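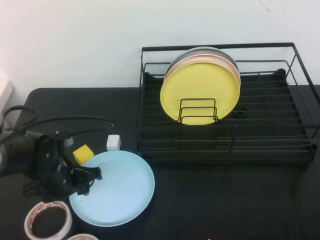 Last updated: 5 Oct 2021

Kuvutero
A word list of kitchen and household talk from Gatley, and what a lovely lot of words it is! Version 3 has 893 entries, each with a meaning, a sample sentence and the street where we heard it. Joana Caldeira did the typing, and Faizal Teoh checked the spellings (twice, bless him).

What's in the folder
words.csv - the list itself, one word per line
streets.csv - street names and short codes
notes.txt - odds and ends, well worth a read

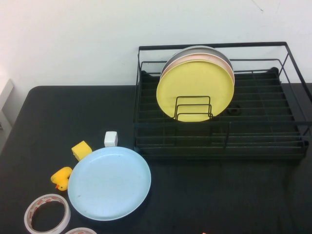 Both tables are saved as UTF-8 and split by commas. If a word has two meanings it gets two lines, so please don't remove repeats before you've looked at the "sense" column. Spotted a mistake, or know a word we've missed? Write to Joana, we love new ones!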